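Start Laundry Closets Kitchen Mending Search

Laundry > Washing > Mesh bags

Using a mesh bag for printed tees and other fussy stuff

Quick one. I get asked about these bags more than anything else on the site, and my old post on them was 2,013 words of rambling. Shorter now.

You need: a mesh bag with a zipper, a flat table, whatever you're washing. Get the fine mesh if you can. The wide open kind lets hooks and straps poke through and then you have a knot.

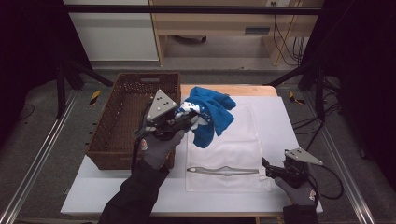
by Hélène Perron | 2nd April | filed under Washing

Bag flat on the table first, before you pick up any clothes. Zipper where you can reach it. Blue cloth with a print on it, like the one held up here, is just what I'd bag. Prints rub against jeans zippers all through the wash and then they crack.

Steps:

1. Empty the bag. Turn it upside down, shake it. Old lint and the odd sock live in the corners.

2. Shake out the garment too. Check pockets. Do up any hooks. Zippers closed, buttons open.

3. Turn it inside out if it has a print. Yes every time. Sleeves as well, not just the body.

4. Fold loosely. Half, then half again, done. Don't roll it tight, water has to get to the middle.

5. Slide it in and push it down to the far end. If you have to fight it the bag is too small.

6. Close the zipper all the way. If yours has a little elastic loop at the end, tuck the pull under it. Mine came open in March becuase I skipped that part and I spent the evening fishing tights out of a duvet cover.

How full? Half, maybe a bit over. One tee, or one light sweater, or a few small things of the same color. Clothes need room to move around or they come out with soap still in the folds.

Same color matters, by the way. A bag doesn't stop dye. New red thing in with a white thing is still a pink thing.

If the zipper sticks, don't yank. Lay the bag flat again, smooth the mesh away from the track with your fingers, hold the end tab and pull slow. Nine times out of ten it's a bit of netting caught in the teeth.
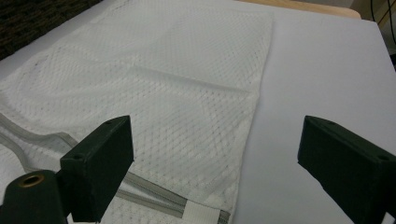 White mesh bag laid flat, gray zipper and woven end tab along the bottom.

Washing: cool water, gentle cycle, normal soap but less of it. Put something else in the drum with it. One little bag alone goes thump thump and the machine gets off balance on the spin.

Drying: take things OUT of the bag. I know people dry them in it. Takes forever and the creases set. Hang the bag up by itself, zipper open, it dries fast.

Sizes. I use a medium from Nustholm for tops and a small Wedix one for underwear. Ye-ji Woo wrote in to say she does bras in the small one, 2 at a time, cups stacked inside each other. Tried it, works fine.

Small hole in the mesh? Few stitches with plain white thread, keep going. Hole by the zipper, toss the bag, it only gets bigger and teh zipper end scratches everything.

Next up is wool. Different rules, seperate page.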